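Plarcombe Catering Hire & Supply

Home > Tableware > Cutlery > Noiphan range

Noiphan Table Fork, stainless, sold by the box or on hire

Product ref NF-61
In stock at the Grirdale counter. Hire stock by request.

Plain table fork, four tines, no pattern on the handle. Goes with the rest of the Noiphan range – knife, dessert spoon, soup spoon, teaspoon. Popular with village halls, cafes, lunch clubs. Dishwasher safe.
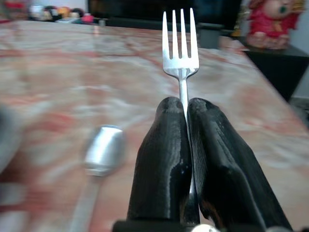

2 min read

Why this one

We've tried a lot of forks. Cheap ones bend at the neck, first time someone leans on a baked potato. Dear ones walk out of the door in handbags. Noiphan sits in the middle. Stiff enough for daily use, cheap enough that losing a few isn't a disaster.

Tines finish rounded at the tips, kinder on plates. If you've got older glazed crockery with grey scratch marks all over it, that's mostly cutlery. Change the forks before you change the plates.

No badge or crest. Mixes in with most plain cutlery you already own, so you can top up a drawer without replacing the lot.

Sizes and packing

Length 181 mm
Supplied in boxes of 15
Finish: mirror polish
Dessert fork is a seperate line, see NF-62
Boxes are plain card. Keep them, handy for storage.

Split boxes at the counter only, not by post. Sorry, it makes a mess of the stock count.

Hire

Forks go out in the same boxes. Standard hire is two nights, collect one day, use the next, back the day after. Longer is fine, ask. Weekly rate kicks in at 7 days and works out cheaper than you'd think for things like summer schools.

Return them rinsed, no need to polish. Scrape plates over the bin and not over the cutlery tub please. Anything short gets charged at box price divided down, no admin fee on top.

Deposit by card. Back to you once we've checked the boxes in, usually same afternoon.

Washing and looking after them

Rinse soon after use, salt and vinegar are the worst for it. Don't leave soaking overnight. Baskets handles down, mix forks and spoons so they don't nest together, otherwise you get bits stuck between.

Hard water round here so expect spots. Wipe with a dry cloth while still warm – a drop of white vinegar on the cloth for stubborn ones, then rinse. No wire wool. No bleach. No silver dip either, it's not silver and the dip will dull it.

Little brown specks are nearly always from something else in the machine, an old peeler or a rusty rack. Rub off with cream cleaner. If they keep coming back check the rack.

Goes well with

Noiphan table knife, NF-60
Noiphan soup spoon, NF-64
Tramier cutlery tub, four sections, grey or green
Tramier drying cloths, pack of five
Stainless bowls, rolled rim, several sizes – good for salad, bread, or chucking the used cutlery in at the end of the night
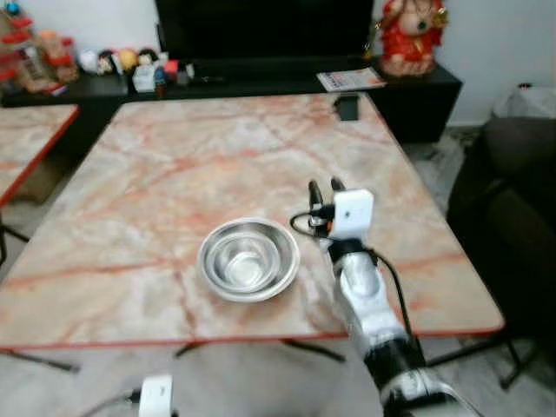 Stainless bowl on a marble-pattern table.

Bowls stack, so a big order takes up less van than it sounds. Ask for the size list, they're not all on the website yet. Lids to follow in February.

Customer comments

"Bought four boxes for our lunch club, then two more. Good weight, not tinny. Post took a day longer than it said but they were packed well." – Anong Wiriya

"Fine. Bit shorter than our old ones but noone has complained."

"Hired for a wedding and ended up buying them off you. Would have liked the knife to be heavier."

Knife note: we do a heavier knife in the Tramier range. Handle shape is slightly different, most people won't spot it on a laid table.

Delivery

Free over the minimum order, see basket. Local drops round Grirdale on our own van, everyone else by courier. We need someone in to sign. Can leave with a neighbour if you put it in the order notes, not if you ring the driver.

Returns

Unused and boxed, 15 days. Faulty, any time within the year, send a photo first and we'll sort it. Hire items are seperate, see hire terms.

Questions about quantities, ring the counter. Tell us covers and how many courses and we'll work it out with you.

Prices and stock checked 19/07/2024

Add to basket
Add to hire list
Back to Cutlery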